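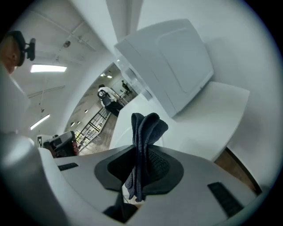 Precious Chauke had the left gripper open on her knees before anyone else had found the coffee.

"Come and see this pad!" she said. "Come on, it's beautiful."

Villads came over with the screwdriver. The pad had been squeaking since December, a small wet sort of squeak every time the jaws closed, and he had learned to hear it in his sleep. Precious ran a thumbnail around the black rim and a line of gray lint came away in one long curl.

"All of that was in there?"

"All of it! Wipe, plate, wipe, plate, and it sheds a little every time." She held the curl up to the light, delighted. "No wonder the poor thing was slipping."

They called the pair Botov and Covia, left and right, and the log had a page for each. Botov's page was a mess. Four screws replaced, one spring, a marker cube glued back on crooked by Aksel and then glued back on straight by Hanne Lund, who had used a spirit level and signed her name twice. Covia's page was nearly blank. Covia just worked.

Villads loved the marker cubes best. You set one a hair off true and the whole day's tracking drifted, so that on the screen the hand floated over the plate like a ghost's. Set it right and everything dropped into place, click, and you could have kissed it. 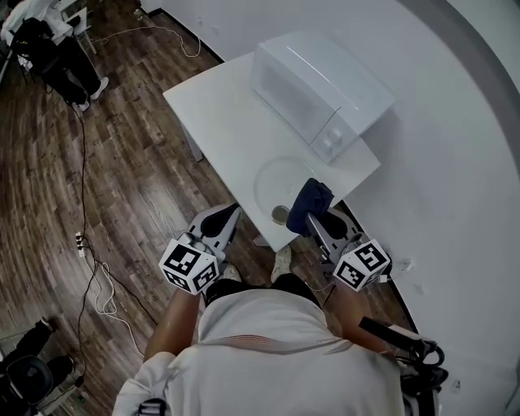
"Cloth test," said Precious, when the pad was back in. "Slow close. Hold for eight. Then let go, and no helping."

She counted out loud. Hanne leaned over from her chair to listen for the squeak, and Aksel stopped typing. Five, six, seven. Not a sound out of either of them, Botov or Covia, and at eight the jaws opened so smoothly that Villads laughed.

"Again," he said.

"Again!" said Precious.

They did it fourteen times. Hanne wrote each one down on Botov's page, under the spring, in her tiny square letters, and when she ran out of lines she turned the book sideways and kept going up the margin. Aksel wanted to know if they could do Covia's pad next, just to look.

"There's nothing wrong with Covia," said Villads.

"I know," said Aksel. He already had the screwdriver.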